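Enseñar con la mano: una mañana en el taller de Fonik

En Fonik llevan desde septiembre enseñando a un brazo robótico a hacer cosas que cualquiera de nosotros hace sin mirar, y la responsable de las sesiones, que me recibe con un café ya servido y muchas ganas de hablar, empieza por corregirme el verbo. «Programar, programo poquísimo», me dice riéndose. «Lo que hago es repetir. Repetir delante de alguien que se fija muchísimo y no entiende nada».

Hay dos maneras de mostrarle una tarea, me explica. En la primera se coge el brazo directamente y se lo acompaña por el recorrido, como quien guía la mano de un niño que aprende a escribir. En la segunda, la que ella prefiere, se maneja a distancia con un mando gemelo sobre otra mesa. «Al llevarlo con la mano le prestas tu fuerza sin darte cuenta - y luego, cuando se queda solo, le falta. Con el mando tienes que arreglártelas con lo que él tiene, que son dos dedos y bastante buena voluntad».

La tarea de estas semanas es la de los recipientes con tapa. Parece poca cosa, y así se lo digo, y ella me deja terminar con mucha paciencia. 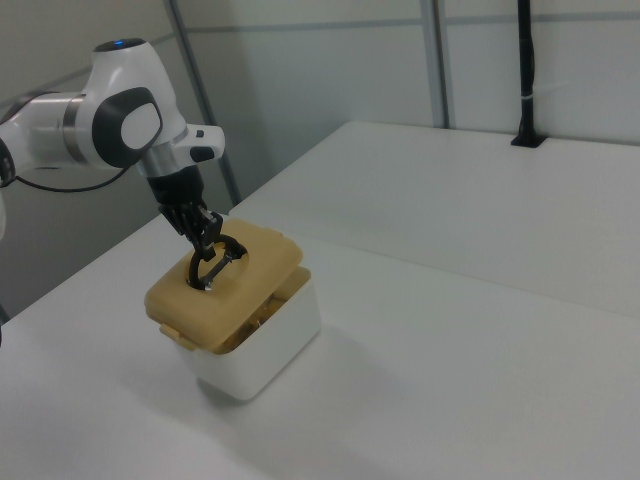 La pinza parece sujetar la pieza oscura que asoma por el orificio de la tapa, ya inclinada sobre el recipiente.

«La gente piensa que lo difícil es agarrar, y agarrar se aprende pronto», cuenta. «Lo delicado es saber cuánto hay que ladear la tapa antes de tirar. Yo en mi cocina no lo pienso nunca, y aquí me he pasado tardes enteras pensándolo». Guardan 3961 demostraciones de esa sola maniobra y quieren llegar a 4000 antes de pasar a otra cosa. De las primeras tiraron 89, casi todas suyas, confiesa, de cuando todavía movía el mando a tirones.

Le pregunto si no se aburre. Se lo piensa un buen rato. «Me aburría en Briggs, donde estuve antes, escribiendo trayectorias punto por punto. Esto cansa más, sobre todo los hombros, pero al final del día reconozco mis manías en sus movimientos. Me freno un poquito antes de tocar las cosas, y él también».

Relacionados
- Flulham abre su taller de teleoperación a estudiantes
- Guiar con la mano o con el mando: dos escuelas
- Visita a los laboratorios de Flullstead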